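House rules for the gripper bench: a small gallery

Hello! I'm Zuweira Asamoah and I look after good practice on the Siltoreck benches, so I'm the one who nags. Only one picture so far, with the matching rules written up under it.

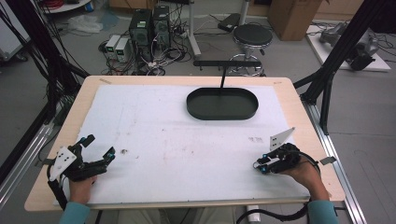
Rule 8 is the one I get asked about most, and it's the markers rule: before any demonstration you look over every fingertip and every dotted plate, on both hands, and you don't start until they're all clean and firmly on. The blue tips are easy to check at a glance (lovely bright colour!), but do tilt the grippers and look at the white plates on the sides too. Then the cables. Each hand-held gripper has its own black one, and our rule is that it hangs clear of whatever you're working on. Let it drag over a tray and you'll be doing the take again.

A word on boards, while I'm at it. We work on white foam board and it does pick up smudges and specks. Marks like the reddish-brown ones here are allowed under our rules, but dents are not, so please run a palm over the surface first. If you swap a board, write it in the Akpalu log with the task number (3021 for the tray task) and your initials.

Sleeves: snug at the wrist, please, and nothing dangly! I'll add the Driltov bench in April, once I've finished arguing with myself over the wording of rule 9.

Contact: Zuweira, bench 917 | © Grekix | Back to top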